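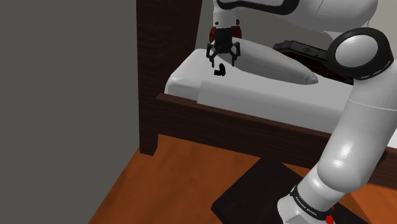
A simulated bedroom, with the open gripper just above the sheets and a small black object below it.

Home Columns Notes Archive About Subscribe

Let the Robot Watch You Fumble

August 25, 2025

I spent most of April making a bed badly on purpose. Well, the bed didn't need making. It was in a simulator, and I was driving an arm over it with a handheld controller, trying to pick up small things somebody might leave on the covers. But it felt like housework, and by the second week I was muttering at it the way I mutter at my own bedroom.

The project is called Welcombe, and the idea is simple enough to explain to my mother, which I have done twice. A person steers the arm through a chore. The computer saves everything, and later a program tries to learn the chore from the saved runs. I was one of the people steering. We were each asked for 200 good runs, and I want to argue about the word "good," because I think a lot of us who do this work have been using it wrong.

My instructions came from a page and a half of notes that Anatole Maillard wrote before I joined. Go straight to the object. Don't pause. If you miss, throw the run away and start over. And I followed them! I got pretty slick. By the end of the first week I could swoop down, close the fingers, lift and be finished before my tea had cooled enough to drink. I deleted every wobble. My folder was gorgeous.

Then we trained on it, and the arm came down beside the object by the width of a fingertip, closed on nothing, and lifted. Very confidently. It carried that nothing all the way over to the drop spot and let go of it. I watched it do this over and over with the exact little swoop I'd been so proud of, and it was like hearing your own voice on an answering machine.

Why wouldn't it? I had never shown it what to do after a miss. I'd had plenty of misses, of course, and I'd gotten out of every one of them, and then I'd put all of that in the trash. The program had seen someone who never needed to look twice.

I know this is old news to people who study it for a living. There are papers on it going back a long way, and Hinata Ikeda, who runs the training side for us, was kind enough to send me a few without adding "I told you so." But there's a gap between what's in the papers and what the person holding the controller gets told, and that gap is my whole complaint. The page and a half said to be clean. It's a natural thing to say. It's what you'd tell a new hire at a bakery, too, and I think it's bad advice there as well, but I'll stick to robots.

Think about how you learned to fold a fitted sheet, if you ever did. (I haven't.) Someone showed you, and the part that helped was where they lost the corner, said a word, flipped the thing around and found it again. A person who folds it perfectly in four seconds has shown you a magic trick. You clap, and you go home and stuff yours in the closet in a ball.

So for the second batch I asked if I could keep the mess, within reason. When I came in crooked, I fixed it and kept going. When I nudged the thing along the bedding, I followed it and tried again. Sometimes I started from silly places on purpose, off to one side or much too high, and worked my way back. My runs got longer and uglier, and they were honestly more tiring to make, because you have to stay awake for them. Swooping you can do half asleep.

That batch did better. I'm not going to give you a percentage, because we changed a couple of other settings in between and Hinata would have my head. But when the arm missed, it backed up and had another go, and I may have cheered out loud in a shared office.

Now, there's a fair case against me. Anatole made it over lunch, and he makes a good case. If you tell people that mess is fine, he says, you get mess -- people bumping the arm into the headboard, drifting off to check their phones, taking a tour of the pillow before getting down to business. The program can't tell a useful fumble from a lazy one. It copies both. He had one run from an earlier project, Paltimwood, where the operator parked the gripper in midair for ages, and the trained arm picked up the habit of stopping in midair, thinking about life.

He's right about that, and I've come around to a middle spot I can live with. Keep the mistakes you recovered from. Toss the ones where you weren't paying attention. And leave the decision to the person who was steering, on the same day, while they still remember what happened. I know when I was correcting and when I was daydreaming. Somebody sorting a folder of 2,348 runs months later can't know that, so they'll sort by length, and the short, slick ones will win again.

The other thing people say to me is that none of this matters in simulation, where you can reset the room with a key press and nothing breaks. I think it's the other way around. The reset key is the problem! When I've driven a real arm, I recover from mistakes because starting over means getting up, walking across the room and putting everything back. Laziness makes me a better teacher. In the simulator the easy thing is to tap the key and pretend it never happened, and I did it so often that my thumb found it before I'd even decided. I ended up moving reset to a key I had to reach for. It took me 10 minutes, and I'd recommend it before any fancy software.

I'd also like us to pay for this work as if it were teaching. Most places I've seen, Plesteo included, set a quota by the run, and a quota by the run is a bribe to swoop. If I get the same credit for a four-second grab as for a long, careful recovery, guess which one I'm making late in the afternoon. Pay by the hour, ask for variety, and have somebody sit down with the operator once in a while to watch a few runs together. Hinata did that with me once, and I learned more from it than from the whole page and a half.

Anatole has since rewritten the notes, by the way. They're up to three pages. "Don't pause" is still in there, with a question mark after it in pencil, and we're having lunch again next week to fight about the question mark.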